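Matness Forums > Arms and Teleop > Are 175 demos enough for a drawer task?

tokamah_8
Pluveck's guide says 175 demos by remote control will get you a working policy. I don't buy it. Picking up a soft pink block is the easy part. 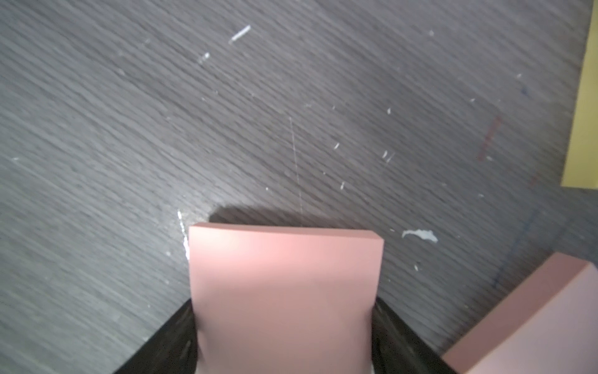 My trouble is the drawer. Every time I drive the arms I do it a bit differently, and the policy copies my dithering.

N. Okoro
Disagree. Varied demos helped us. Ours was fine at 175 once we slowed down.

tokamah_8
Fine on how many trials?

N. Okoro
18. Same table, same lights.

ugwu_t
So not many - and nothing moved. Show the drawer setup?

tokamah_8

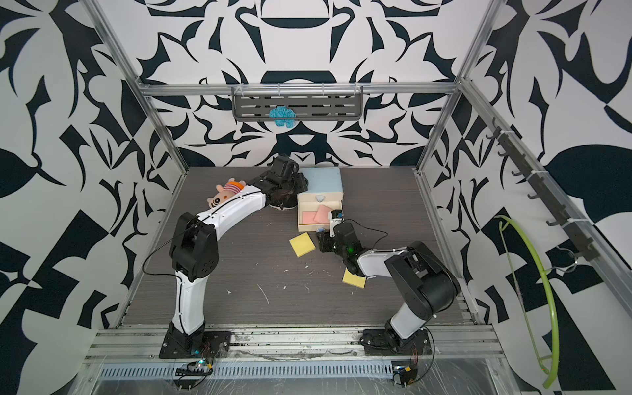
Drawer partly open, two pink pads inside, yellow ones still on the table.

ugwu_t
I'd drop the second arm before recording more.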